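Clarnby Community Help > Home & Garden > Houseplants & Seeds

Growing microgreens in a shallow tray with no holes, how do I water without drowning them?

Asked 20/08/2022
Viewed 2,964 times
3 answers

I am completely hooked on microgreens after trying a bowl of pea shoots at the Cusi market, and now I want to grow my own on the kitchen table! I have radish, broccoli and sunflower seeds, a bag of coconut coir, and a couple of shallow trays that don't have any drainage holes. My first go was radish. They came up in three days, which was so exciting, and then by day six half of them had flopped over and there was gray fuzz near the bottom of the stems.

I was watering from a spray bottle twice a day. The coir was about an inch deep. The room gets up to 88 in the afternoon this time of year and we only run a fan at night.

Do I have to drill holes? Is the fuzz mold or is it those tiny root hairs people talk about? And is there an easier seed I should be starting with? I'd love to have enough for sandwiches every week.

Answer 1 (accepted, 19 votes)

Three days is great for radish, so your seed is good and you are most of the way there!

First the fuzz. Root hairs are bright white, they grow straight off the root in a neat little halo, and they vanish when you mist them. Mold is more like a cobweb. It's grayish, it creeps sideways between stems and it's still there after you spray. With flopped stems as well, I'd say yours was mold plus damping off. Toss that batch and wash the tray in hot soapy water before you use it again.

You don't have to drill anything. I grow in trays without holes all year. What I changed was the amount of water and where it goes:

Wet the coir before it goes in the tray. Squeeze a handful, and you want a drop or two, not a stream.
Half an inch of coir is plenty for radish and broccoli. Sunflower likes a full inch.
Scatter the seed so most of them aren't touching. This was the hardest habit for me to break, I always want to pour on more!
Cover for two or three days, and mist once a day during that time.
After you uncover, stop misting from the top. Lift a corner of the coir mat and pour a few spoonfuls of water underneath. Tip the tray after ten minutes and pour off whatever is still running around.

Also move that fan. Run it low in the daytime, pointed past the tray so the leaves just barely shiver. At 88 degrees with still air you will get mold no matter how careful you are. If there's a cooler room, use it, even a dim one is fine until the seeds are up.

I like clear sides because I can check the water level without lifting anything. Same general shape as this:

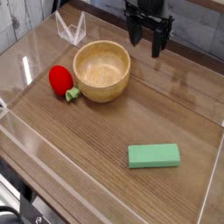 Shallow clear acrylic tray on a wood tabletop

Put a towel down if you care about your table. Ask me how I know about water rings.

For easy seeds, stay with radish one more time, then broccoli. Sunflower needs soaking for eight hours or so and the shells stick to the leaves, but oh, the taste! Start a new tray every 4 days and you'll have sandwich greens nonstop.

Answer 2 (6 votes)

Agree with most of the above but I do use holes. Two trays, the one with holes sits inside the one without, and you pour water in the bottom one. Drain it after half an hour. Much harder to overdo it. I got my set from Zomholm and they've lasted years. If you want to make holes in hard plastic go slow with a small bit and put tape over the spot first or it can crack.

Peas are even easier than radish by the way, and sometimes you get a second cutting!

Comment: Second the peas. Mine came back twice last August.

Answer 3 (0 votes)

i use the Memer paper mats no dirt at all. works for broccoli, havent tried the others

Comment from the asker: Thank you all so much!! Tray is washed, coir is squeezed, new radish went in this morning with the fan on low. Peas are soaking too. Does anyone know if I can put the used coir in the compost with the roots still in it?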